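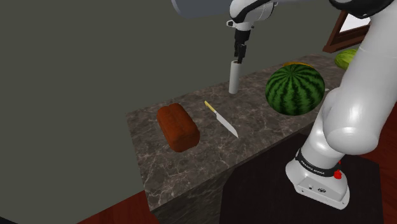
Posted by the Stuvinmont bench desk in Budgeting, April

How to budget for a kitchen robot arm without believing the demo

Every vendor pitch starts with a simulation now, and I have sat through enough of them to distrust the lot. A rendered countertop with a loaf, a knife and a watermelon costs next to nothing to reset. Your countertop will cost you somebody's afternoon.

Step 1. Write down the objects before you look at arms. A slim two-finger gripper coming straight down on an upright white cylinder is a fair first task. A big round melon is another matter. Look up the maximum jaw opening and measure your own produce against it. If it won't fit, you are pricing a second gripper.

Step 2. Split the quote. Ask for arm, controller, gripper, mount and support on separate lines. Takagi sent us one number for everything, and when we pushed, the mount was extra anyway.

Step 3. Price the simulation too. Skikham wanted 2,000 dollars a year per seat for theirs, plus 160 for each custom object. We had 31 objects on our list. Do that sum before you call simulation the cheap option.

Step 4. Plan the floor. An arm on its own pedestal beside the island needs a spot where people don't walk, and it still has to reach the far end of the counter. Tape it out and live with the tape until Tuesday.

Step 5. Set aside hours for real trials. We allowed 200 and used nearly all of them – mostly on resets and fingertip swaps. Arus will tell you their simulated results carry over. Maybe so. Ask for the real-counter numbers in writing, with the failures left in, and don't sign until they arrive.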